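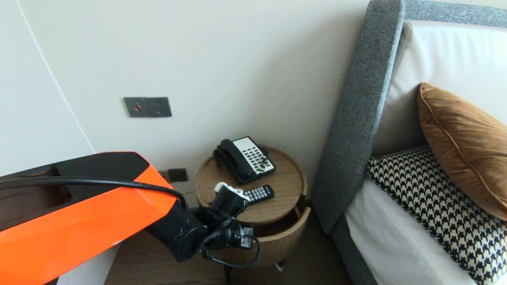 Remote control on a round bedside table.

Should trade promotion spend sit above or below net revenue in a brand P&L?

I took over the Colau brand at Dosix in August. The previous manager booked retailer display fees as marketing expense. Finance wants them deducted from gross sales. Volume is 4,000 cases per month, list price $99 per case, display allowance $8 per case. Which is correct, and does it change brand contribution?

Answer 1 (accepted)

Deduct it from gross sales unless the retailer gives you a distinct service you could buy elsewhere at a known price. A per-case allowance almost never meets that test. Your net price is $91. Contribution in dollars is unchanged, but contribution as a percent of net revenue goes up because the denominator is smaller. Restate last year on the same basis before you compare.

Answer 2

We put everything in marketing at Zeman and it was fine. Ask your auditor.

Answer 3

Agree with the first answer. Also check your ad-to-sales ratio. If the budget was set at 15 percent of sales, find out which sales line that meant. On the Dirkerar launch ours was gross and the agency had assumed net.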